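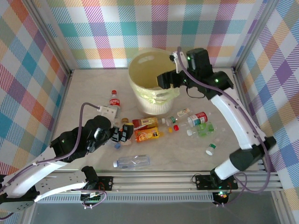
Clearing Bottles from Shared Tables: A Project Report

Introduction

Our project looked at what happens to drink bottles left on tables in the Batstead student center, and whether a change in the bins would get more of them into recycling. The building has one large lounge and a smaller study room on the floor above. Both have long tables and both sell drinks from machines nearby. Before the project, each room had a single mixed trash bin by the door.

We chose bottles because they are easy to tell apart from other trash and because most of them can be recycled if they are kept away from food waste. Cups and cans were left out of the count.

Method

The study ran for 20 days of classes, split evenly into two parts. In the first part nothing in the rooms was changed. In the second part we added one round bin with a liner next to the tables in each room and put up a small sign reading BOTTLES ONLY. The mixed bins stayed where they were.

At closing time two of us went through each room. Bottles still on the tables or the floor were counted first, then the ones in the bins. We wrote down whether each bottle had its cap on and whether there was liquid left inside. A bottle with more than a mouthful in it was recorded as "not empty."

The counts were typed into a shared sheet the same night. We lost one evening's sheet from the study room in December, when the paper copy was thrown out with the trash. That evening is left out of the totals for both rooms.

Results

We counted 1,177 bottles in all. Most came from the lounge, which was expected given its size and the drink machines outside it. In the first part of the study, more bottles were left on tables than were put in the bin. In the second part this was reversed in the lounge. The study room changed less. People there tended to keep a bottle beside them while they worked and leave it when they packed up.

There were 108 bottles recorded as not empty. Nearly all of these had their caps on. They were a bigger problem than we had planned for, as they made the bags heavy and two liners tore while being lifted out. After the second tear we started emptying the bins before they were full.

Bin liners

We tried two kinds of liner. The first was a thin one sold by Pilano, and the second was a thicker one from Deltov. The thin liner was easier to fold over the rim and stayed in place well if enough of it hung down on the outside. The thick liner slid into the bin when several bottles were dropped in at once, and we had to hold it with a large rubber band. Both torn liners were thin ones. A box of 1,000 thin liners takes up less shelf space than we had been told to allow for, so storage was not a factor.

Problems

The sign fell down several times in the lounge and we do not know for how long each time. Some people put cups and napkins in the bottle bins anyway. We took these out by hand with gloves on and did not record them, and we would record them if we did the project again. We also did not note when the drink machines were out of order, so some low counts may have nothing to do with the bins.

Recommendations

The bottle bins should stay in the lounge. For the study room we suggest moving the bin from the end of the tables to the door to the Nowakowski stairs, where people pass it on the way out. Bins should be emptied at midday as well as at closing. A sink or bucket for leftover drinks should be placed near each bin before the liners are changed to a cheaper kind.

The count sheets and the form we used are attached as Appendix A.

Submitted February 14, 2020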